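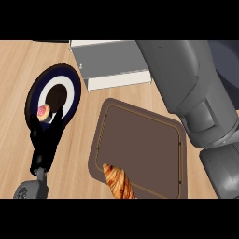

Cunine Teach Kit: show it once, then show it again

Hi, I'm Inês Correia and I put this kit together with Florêncio Neves at Undgate. You hold a small hand controller for each arm (so 2 in the box), squeeze to close the fingers, and the arm on screen follows you. Every run gets saved, and you can throw out the clumsy ones!

The kitchen pack is my favorite, with its donut on a plate and croissant on a tray. 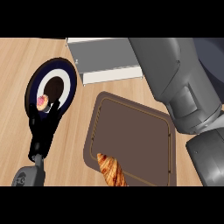 Go slow near the rim and come in low, fingers open. I still bump the plate sometimes, and I've done this a lot. My own donut set is 200 runs, and I'd keep going past that if your hands hold up.

Cable, stand and the Conex plug-in are included. Price is $752, or $700 without the stand. Orders placed in December ship in the new year.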